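Search this site Go Menu

A visit to the Clultel open day

Last updated: June 26, 2023

Clultel opens its building to the public once a year, and this was the first time I had managed to get a place. The company tests household containers and small kitchen goods for other firms. If a maker wants to know whether a lid will still close after a winter in a garage, or whether a lunch box can be opened by someone with sore hands, it sends a batch to Clultel and gets a report back. I buy storage boxes for a small mail-order shop, so I had a practical interest in going.

The building is on the edge of an industrial park, next to a tile warehouse. Parking is on the grass at the side. Tickets were free but had to be booked, and visitors went around in groups of 20. The tour took a little under two hours with a break for coffee in the middle.

We started in the receiving room. Goods come in on pallets and are unpacked by hand, and each piece gets a paper tag with a number before anything else is done to it. The guide showed us a stack of food boxes from a maker called Drastutach, which was sending its whole range through that month. She said the unpacking is slow on purpose. A good share of the complaints makers hear from customers start with damage in shipping, and it is useful to know what a box looked like on arrival.

From there we went to the heat and cold room. It holds a row of cabinets with thick doors, each one set to a different temperature. Boxes go in empty, full of water, or full of dried beans, depending on what the client has asked for. We were allowed to handle pieces that had finished their time. One clear tub had gone cloudy at the corners. Another looked fine but the lid had shrunk enough that it would not snap down on one side. The guide passed around a new lid from the same batch so we could compare the two, and the difference was easy to feel with a thumb.

Coffee was in the staff lunchroom. It was fine. There were also samples for sale at a table by the door, mostly end-of-line stock, at low prices. I bought 4 small bins for the shop office.

The second half was about lids and hinges, and this was the part I had come for. Clultel keeps a library of hinged boxes in a long room upstairs, 541 of them at the last count, arranged by type of hinge. The simplest is the living hinge, where the lid and the box are one piece of plastic with a thin line between them. Then come pin hinges, clip-on hinges and a few odd ones from the Zeman collection, which was given to the company when that firm closed its plastics shop. The guide opened and shut a good many of them while she talked. Cheap living hinges tend to turn white along the fold before they give way, and she told us to look for that when we check samples at home.

The handling bays are at the end of the same corridor. They are small walled stations with a table in each, and the work done there is the ordinary kind: opening a box, taking things out, putting them somewhere else, closing up again. Containers and trays are judged on how easy they are to get into, and tongs come into it too, as plenty of people use them for serving out of a tray. 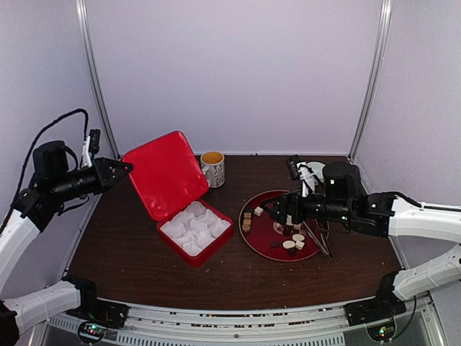
My own trouble has always been with lids that will not stay open. If a lid drops back while you are reaching in, you need one hand to hold it and only have one left for the job. I asked about this and got a useful answer. A lid that opens well past upright will normally stay put under its own weight, but it takes up more table, and some buyers dislike that. A lid that stops just past upright saves space and gets knocked shut. Makers have to choose one, and the choice is hardly ever printed on the label.

The last stop was a short talk on reading a test report, with a sample handed out on paper. It ran to 54 pages, and the speaker pointed us to the summary table near the front and the photos at the back. I will be asking my suppliers for both from now on.

There is a step up to the entrance and the upstairs rooms are reached by stairs only, so call ahead if that is a problem. Wear flat shoes. The next open day is planned for October, and booking is through the Clultel front desk.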